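Search this site Go
Category: Working papers > Robotics > Grippers and hands

4. Comparing the two grippers on paper and thin plastic

I'll own up straight away that this is the section I most wanted to write. Picking up blocks and mugs is well covered in the earlier tests, and both of our grippers, the Bradbridge two-finger and the softer Sikent, did fine on them. Paper is where the fun starts! It bends, it slides, it sticks to glass, and a grip that looks lovely in the wrist camera can be holding nothing at all.

4.1 What the hands do

Before touching a controller we went through head-camera views of people handling small paper things at home, on ordinary furniture, with all the ordinary clutter left where it was (I'm firmly against tidy lab benches for this sort of thing). I wanted to know which grips we ought to be copying. Figure 1 has a good one in it: the right hand has a small white card or folded tag in a pinch, held up at an angle, while the left keeps its fingers curled down near the middle of the table. The two hands are doing quite different jobs, and our first controller had no notion of that. It gave both arms the same closing force and the same approach, which I now find a bit embarrassing. 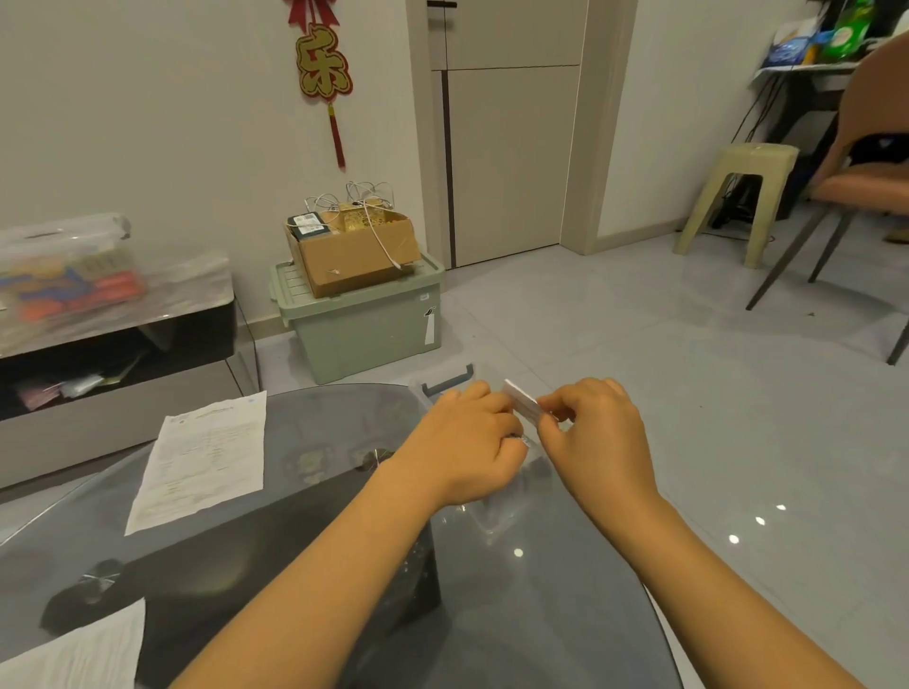
Figure 1. Pinch with the right hand, downward grip with the left, over a tinted glass table.

4.2 Setting up the trials

We ran 48 trials per gripper, with 20 of those on folded slips and the rest split between single sheets, cards and thin clear sleeves. The arms and the Shi controller stayed the same throughout, and only the fingers were swapped. Each attempt got up to 3 tries before we marked it as a miss. Swapping fingers took roughly 20 minutes, mostly spent hunting for the small hex key, and I'd budget for that if you plan to repeat any of this.

The tabletop was smoked glass as well, and I'm glad we stuck with it, though it made the depth camera thoroughly miserable. Glass shows you the table base as well as the top, and it throws the ceiling lights back at you as bright spots. In Figure 2 there are two such highlights to the right of the right forearm or lower down, and the clear plastic between the hands only really shows up where its edges catch the light. The slip itself is easy enough to find, with its dark printed characters and a hand on either side. The sleeve is the nasty bit. Our depth camera missed it so often that we ended up going by the colour picture alone for sleeves, with a slower approach. 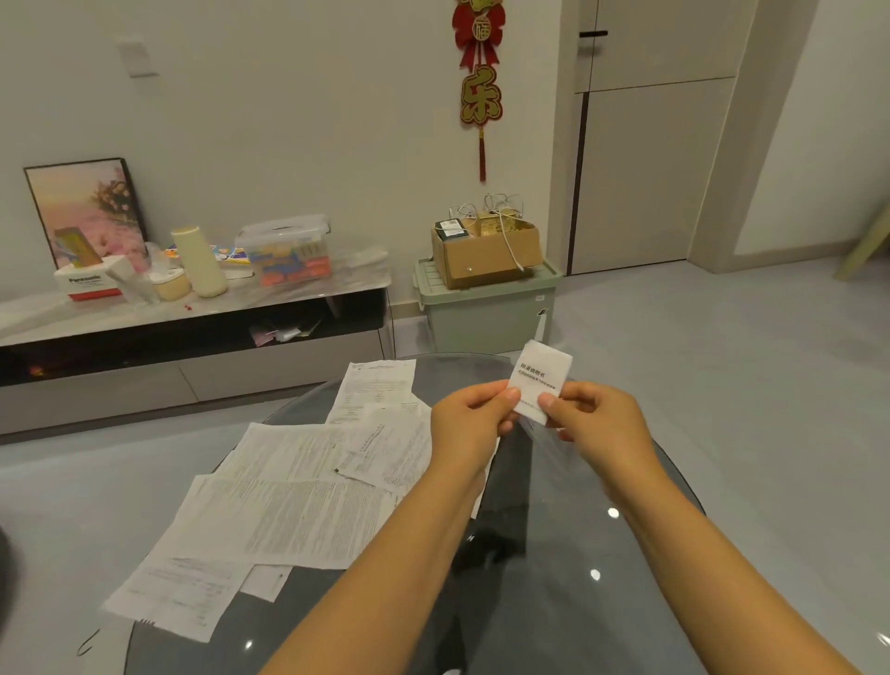
Figure 2. A folded slip held from both sides, with a transparent sleeve hanging between the hands.

4.3 Results, and a few grumbles

The Sikent won on folded slips and cards, and by more than I'd expected. Its fingertips give a little, so it could press down on the glass and scoop, where the Bradbridge tended to push the slip along until it ran out of table. On single sheets lying flat they were level. On sleeves the Bradbridge came out ahead (its thin tips get under an edge nicely), and I haven't got a tidy explanation for how big the gap was.

Splitting the two arms' jobs, one holding and one pinching, helped both grippers. We'd like to rerun the lot at the Flustusville lab in April with a matt mat over half the glass, so that the camera trouble and the finger trouble can be pulled apart.

We use cookies to remember your reading settings. Accept Manage choices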